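About Motitine

Who we are

Motitine is a small testing house. Companies that make or buy household robots send us their claims, and we tell them which ones hold up. We began as one bench in the corner of the Namboodiri workshops and still rent from them, though we now take up most of the ground floor.

We are not against robots. We are tired of launch films, and our clients pay us to be tired of them.

What we test

Most of our work is chores: opening doors, turning dials, moving a bowl from a sink to a shelf. Our standard list has 65 tasks, and a machine gets 20 tries at each. A person may set it going but may not help.
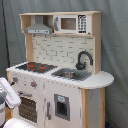
Shop-floor work is the other half of the business. Balero, our parts-handling trial, covers sorting, loading and putting things back where they came from, and the last of those gives more trouble than the first two together. A machine that has learned one shelf tends to know that shelf and very little else.

Can they do it yet?

Some of it, slowly, on a good day. We would not leave one alone with a gas hob, and we would be wary of any seller who said we could. 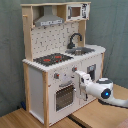

Small controls are where we look first when a brochure promises "full kitchen help". Getting the fingers to a knob is one thing - turning it by the right amount, and knowing when to stop, is another. Even on a toy cooker, with two grey knobs on a plain white front, reaching one tells us little about the rest of the job. We score the finished task and give nothing for getting close.

Our reports

Every client gets the same Brorix report, about 200 pages with the failures at the front. We don't sell badges or star ratings, and we don't take a fee that depends on the result. Visits are by arrangement, on Friday afternoons.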